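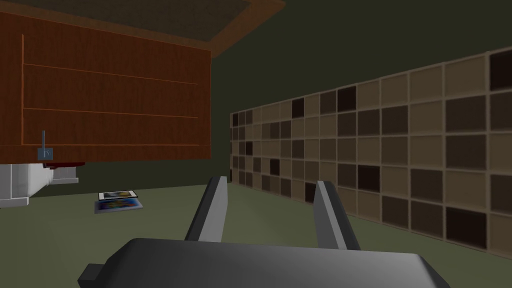

Print this page | E-mail this page

Drastent Private Cloud Appliance

The Drastent appliance is a rack-based system that allows an organization to run cloud services within its own data center. It is supplied by Redent as a complete unit, with servers, storage, network switches and management software installed and tested before delivery. Customers who already use a public cloud can manage both environments from the same portal, using the same user accounts and access rules.

Intended use

Drastent is intended for organizations that must keep some or all of their data on their own premises, or that operate at sites where the outside network connection is slow or subject to interruption. Typical customers include regional hospitals, utilities, ports and public records offices. The appliance continues to run existing workloads when disconnected. Usage records are held locally and are sent to the billing service when the connection returns.

The appliance is not recommended for customers who need only file storage or a small number of virtual machines. Redent offers the Sosach server line for those purposes, and a Sosach system may later be joined to a Drastent region as a backup target.

Configurations

Drastent is available in two configurations. The Base configuration contains 5 server nodes and is suited to a single department or a pilot installation. The Extended configuration begins with the same rack and adds nodes one at a time, up to the limit stated in the order form. Both use the same software release, and a Base system can be extended without reinstalling the management layer. Mixed node generations are supported within a region but not within a single storage pool.

Site requirements

The fully loaded rack weighs 513 kg. The customer is responsible for confirming that the floor, the delivery route and any elevator can carry this load. Two separate power feeds are required. Cooling air must enter from the front, and the clearance marked on the site drawing must be maintained at the rear door at all times.

Before a delivery date is set, the customer completes the site survey form and returns it to the Redent installation office. The form covers network addresses, name servers, time source, certificate authority and the identity provider to be used. Certificates must be issued before the installation team arrives. Incomplete forms are returned to the customer and the delivery date is released.

Software and updates

Updates are issued monthly as a single package covering firmware, the host operating system and the portal. The operator chooses the maintenance window. Nodes are updated in turn, and workloads are moved to other nodes while each one restarts. A system that falls more than two packages behind must be brought up to date before a support case can be opened. Disconnected sites may load the package from approved removable media.

The present release supports around 4,000 virtual machine objects per region, depending on machine size. Container clusters are supported in the Extended configuration only. Customers planning to run databases on the appliance should request document 481, Storage Planning for Drastent, from their account manager.

Installation and training

Installation is carried out by Redent or by Hermans, the authorized service partner. The installation team connects the rack, registers the region and completes an acceptance test with the customer's operators. Two places on the operator course are included with each new system. The next course opens in October, and additional places may be purchased.

Warranty and support

The standard warranty covers all hardware in the rack. Failed drives that hold customer data may be kept by the customer under the drive retention option, which must be selected at the time of order. Support cases are handled by one team for both hardware and software.

Ordering and inquiries

Sales and pricing: Ritu Pandey, Private Cloud Systems
Site surveys and delivery: Ans De Haan, Installation Office

Prices are provided on written request. Evaluation systems may be arranged for qualifying organizations, subject to availability and a signed loan agreement.

Last updated: 8th June

Contact | Copyright Redent. All rights reserved. | Back to top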